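The Dilden Chamber Players will open their autumn season at Amham Hall with a program of wind music, and readers of this blog are invited to attend. The hall holds 200 people, and tickets bought in May remain valid.

The first half is given to the Baptiste serenade, last heard in Amham when the ensemble was still a quintet. The score runs to 81 pages and is seldom played complete. The slow movement – long, quiet and very exposed for the horns – will be performed without the customary cut.

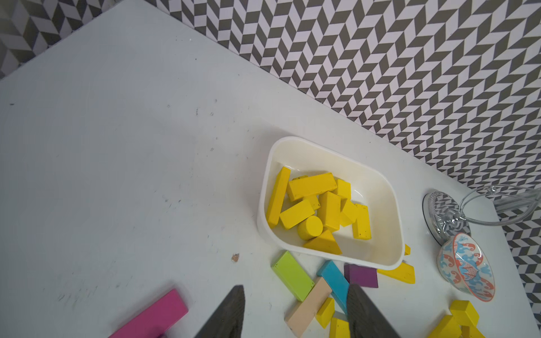

Yhon Carhuamaca writes that the cut should stay, as the second horn part is tiring enough already and the repeat adds little for the listener. His view is noted with respect. The players have discussed the matter and will keep the full text.

After the intermission the ensemble will present three dances from the Brotanum songbook, arranged for octet. The original collection contains almost 3,000 tunes, few of which have been printed. Program notes will be available at the door. 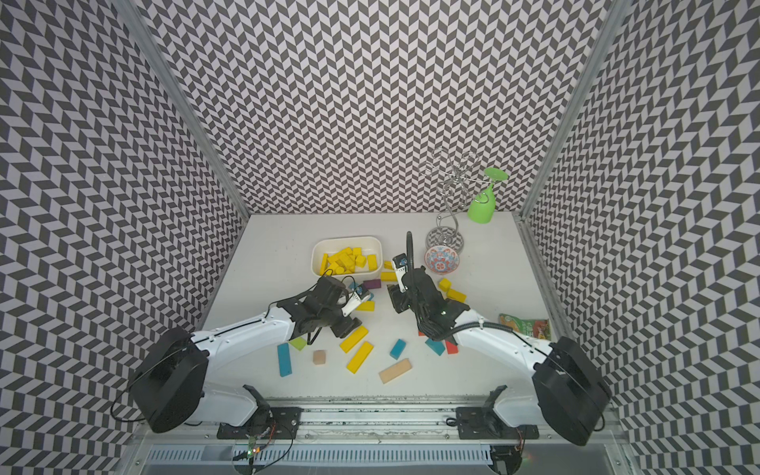

The white table and patterned walls, with two robot arms.

Doors open thirty minutes before the performance. Latecomers will be seated between movements at the discretion of the ushers.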